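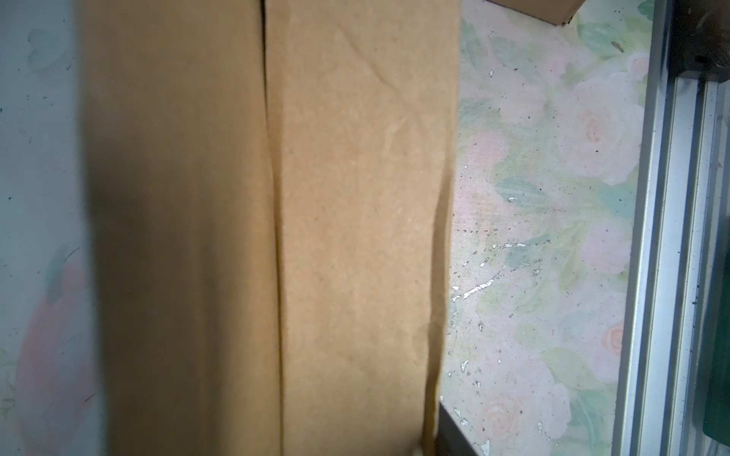

How I reuse big shipping boxes without the seams popping open

I have saved cardboard boxes for years, mostly for mailing quilts and curtains to family and for putting winter stuff away. For a long time I did it badly. I'd grab a box from the pile, slap one strip of tape across the middle, and then wonder why the flaps had bowed up and let dust in by January. So here's the way I do it now, start to finish. It takes a bit longer than one strip of tape, but not by much.

What you need

A used corrugated box, the bigger kind
Paper tape or plastic packing tape, 2 inches wide or wider
A soft dry cloth
A ruler or an old gift card
A marker
Scissors

I'm on my second roll of Hestitz paper tape and I like it fine. The Tevgate plastic kind sticks harder, but it screeches when you pull it and my dog leaves the house. Use what you have.

Checking the box

Put down something soft before you start if you're working on a nice table. I work on top of a flowered surface that has seen better days, so a marker slip doesn't bother me.

Stand the box up and look at the place where the two flaps meet. On a used box that line is hardly ever straight. It wanders, it opens up in a few spots, and you can get a fingernail in there. A little gap is fine. If the flaps won't come closer than a pencil's width when you push on them, that box goes to the recycling, or it becomes a drawer divider.

Next, run your hand over the faces. Small dents and wrinkles in the paper are nothing to worry about. A crease is worth a second look, though! Press on both sides of it with your thumbs. If the board still pushes back, the ribs inside are okay. If it folds like a playing card, don't put anything heavy in there. I keep those for pillows.

Last thing, the edges. Cardboard edges get curly once they've been opened a few times, and tape hates a curly edge. Bend the edge gently back the other way, a few inches at a time, then lay a heavy book on it while you go make coffee. (I use a cookbook I have never cooked from.)

Cleaning it off

Wipe everywhere the tape is going to go. Cardboard picks up lint and fuzz like you wouldn't believe, and frayed bits of paper too, and every one of them makes a little bubble under the tape. Dry cloth only. I tried a damp one once and the top layer of paper came right up with the tape the next day.

Peel off old tape if it comes easily. If it starts taking the paper with it, stop and snip it off flush with the scissors.

Taping

1. Fold the short flaps in first, then the long ones. Push down until the long flaps are as level as you can get them.

2. Hold them there with one short piece of tape across the middle. It only has to keep things still while you work.

3. Start your long strip on the side of the box, 3 inches down from the top. Bring it up over the edge and straight along the seam, keeping the seam in the middle of the tape. Go slow! If the seam bows one way, follow it with your eye but keep the tape straight. The width covers the wobble.

4. Bring it down the other side another 3 inches and cut.

5. Rub the whole thing down hard with the ruler or gift card. I skipped this for years and it makes the biggest difference of anything on this page.

6. Do a strip across each short end, so you end up with a big letter H.

Then flip it and do the bottom the same way. I do the bottom before I fill the box, obviously, though I have forgotten, and it was full of books, and that was a bad afternoon.

Labeling

Write on two sides and not just the top, because there will be another box on top of it. I put the room first and then what's inside. If the box has old shipping labels, cover them completely or black them out before mailing. My post office once sent a box right back to me.

A note on weight

I don't put more than I can lift by myself in any box that's been used before. Fabric is heavier than it looks - a big box packed solid with curtains is a two-person job. Fill the leftover space with towels or crumpled paper so the top doesn't sag, and store it standing the way you taped it.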